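Thursday, late

Day four with the Lovex kit and I'm still grinning, so I'd better get this down before I lose the details.

The hand unit is lighter than I expected from the product sheet. You hold it, squeeze, and the two fingers close, and everything you do gets recorded so the arm can learn from it later. I'd been bracing for something fussy. Instead I had it out of the case, charged and paired before my coffee was gone. The pairing screen did throw up one error, the same one as Monday, and went away when I held the button for a full 8 seconds instead of the three the booklet says. Wrote that on the inside of the lid.

Squeeze feel is wonderful! There's a tiny bit of play right at the start of the trigger and then it goes smooth the rest of the way, and I can stop halfway on purpose, which I could never do with the Gremum loaner last spring. That one was either open or shut, and it pinched the skin by my thumb every time I hurried. I gave that one back a week early.

Ran 50 recordings before lunch, all pick up and put down, mostly the little foam blocks and the bottle caps. Of those, 17 got flagged by the software as too fast. I was annoyed until I watched a few back, and yes, I was swinging my wrist around like I was late for a bus. Slowed down after lunch and the flags nearly stopped. I like that it tells you right away and not at the end of the day when you've already packed up. The flag sound is awful, though, like a smoke detector with a low battery. Must find out if it can be changed.

The pencil grid on the table has been a big help. I'd thought of it as a leftover from the Plukard trial, but having squares to aim for means I can put a block in the same cell over and over, and then move one cell over, and work my way across. The Lovex setup guide wants a plain surface and says markings can confuse the tracking. I haven't seen any trouble from it so far. Going to write to them and ask how strict they are about that, because I'd hate to redo everything.

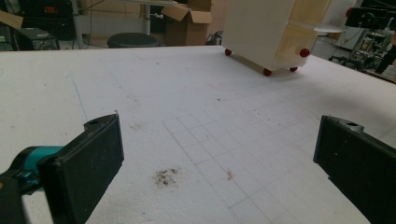

The finger pads are the part I keep telling everybody about. They're black rubber and they have just enough give to hold a bottle cap by the rim without shooting it across the room. I did have to wipe them down twice today, and the grip was noticeably better each time. The spare pads come in a bag with no label, so I've put a strip of tape on it. Swapping them is two screws each side and you want a good light for it. I dropped one of the screws and spent ages on my knees with a flashlight before it showed up in my cuff.

Weak spots, to be fair about it. The strap is too long for me even on the last hole. The battery gave me about 8 hours yesterday with lots of breaks, and the little gauge sat at full for most of the afternoon and then fell off a cliff. And the export takes forever! I started one at four and it was still chewing when I'd swept the floor and answered all my mail. I may try it over the wired connection tomorrow, if I can find the right cable in that drawer.

Still have to decide about the service plan. Dobre offers one that covers repairs and a yearly recalibration, and Lovex has its own that is cheaper but you mail the unit in and wait. I can't picture being without it for two weeks now. I read both sets of terms over dinner and got sauce on the Dobre one. Leaning Dobre, but I want to know if they count the pads as wear parts before I sign anything.

My forearm is sore in a spot I didn't know I had. Same thing happened when I took up the rowing machine. Shorter sessions tomorrow, and I'll switch hands for some of it, just to see what the recordings look like left-handed.

To do in the morning: wired export, email about the grid, punch another hole in the strap. Bring the soft cloths from home. If there's time I want to try the wooden spoons, because every demo clip shows blocks and cups and I'm so curious what it does with something long and skinny.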